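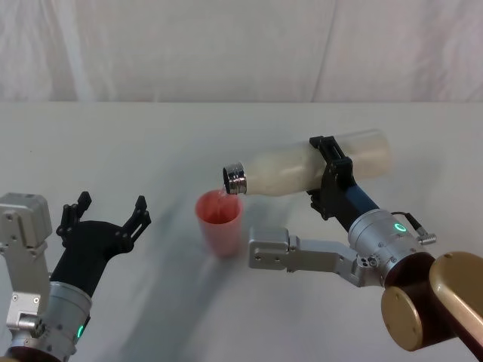
Right, who else has gone back to proper squash bottles? I've been decanting everything since we moved in, partly because the big bottles won't fit in our fridge door and partly because I can't stand the look of them on the worktop. Cordial, barley water, the lot. What I want to talk about is pouring, because I've now been through most of the bottles in the cupboard and they all behave differently. The white frosty one with the shiny silver collar is my favourite by miles, you get a thin clear stream going straight down into the cup, and a pink plastic cup with a wide rim is a nice easy target for it. The glass ones from Curetti look gorgeous and dribble down the side every single time. So, is it the neck? The collar? Me? And what's everyone else using?

Greer Haldane

----

boyang_bai wrote:

It's the lip. A sharp edge lets go of the liquid and a fat rounded one hangs on to it, so it creeps back along the underneath and ends up on your sleeve. Glass bottles nearly always have a thick rounded lip. I had the Curetti ones too and gave them to my sister.

----

callum_d wrote:

Can't agree with that, sorry. I've got glass milk bottles with a lip like a doorstep and they pour beautifully if you commit to it. People tip too slowly. A timid pour dribbles out of anything. Get the bottle well over and let it go.

----

boyang_bai wrote:

Callum, "well over" is fine with a half empty bottle. Try it with a full one and you'll get the glug and then half of it across the table.

----

callum_d wrote:

Then don't fill it to the top!

----

Sumeya Gudeta wrote:

Greer, I love a frosted bottle, can you see how much is left in it though? I had some from Drakex that were so cloudy I had to hold them up to the window. I ended up putting a strip of tape down the side and marking it in pen, which rather ruined the look.

I do agree about wide cups. My two have tall ones from Sutherland, narrower at the bottom, and the only trouble is they go over if you so much as look at them. Great for pouring into, terrible for an elbow. I fill them to just under half now and everyone's happier.

----

Greer Haldane wrote:

Sumeya, sort of! It's see-through enough if the light's behind it, otherwise I give it a shake and guess. I hadn't thought of tape, might try it round the back where I don't have to look at it.

Callum, I did a bold pour with the Curetti this morning and it went down the side AND on the floor. Lino's still sticky.

----

osamu.h wrote:

I don't see the point of decanting at all, if I'm being blunt. You've got a bottle, it came with a cap that works, and you're pouring it into another bottle which then needs washing. Cordial goes off quicker once you've moved it about as well. I keep the original in the cupboard and buy the smaller size.

----

Sumeya Gudeta wrote:

Smaller size costs more per glass though Osamu. We get through buckets of the stuff from April onwards and I'm not paying extra for a bit of plastic.

----

osamu.h wrote:

Fair, with children I'd probably do the same. I live on my own and a bottle lasts me ages. I'd still scald the new one before filling it.

----

Greer Haldane wrote:

I do scald the glass ones! The plastic gets hot soapy water and a bottle brush, I'm scared of it going a funny shape. The collar is the fiddly bit, gunk gets in underneath if you leave it more than a few days. An old toothbrush does it.

----

boyang_bai wrote:

Does the collar come off? If it does, take it off and pour without it, same bottle, same drink. That would settle whether it's the lip or the wrist.

----

callum_d wrote:

It's the wrist.

----

Greer Haldane wrote:

It twists off, yes, so I've just done it over the sink. With the collar, clean as anything. Without it, a little run down the neck at the end of the pour, only a few drops but definitely there. So I'm with Boyang, sorry Callum. Has anyone bought spare collars by themselves? Ulter do some that look the right sort of thing but they only give the bottle size in ml and my neck is 7 mil wider than the one I measured on my old one. I don't want a bag of 400 from a catering place either, which is all I can find otherwise.

----

Sumeya Gudeta wrote:

Ask Ulter for the neck width before you order, they answered me within the day when I wanted lids. And if you do end up with the bag of 400 I'll have a few off you.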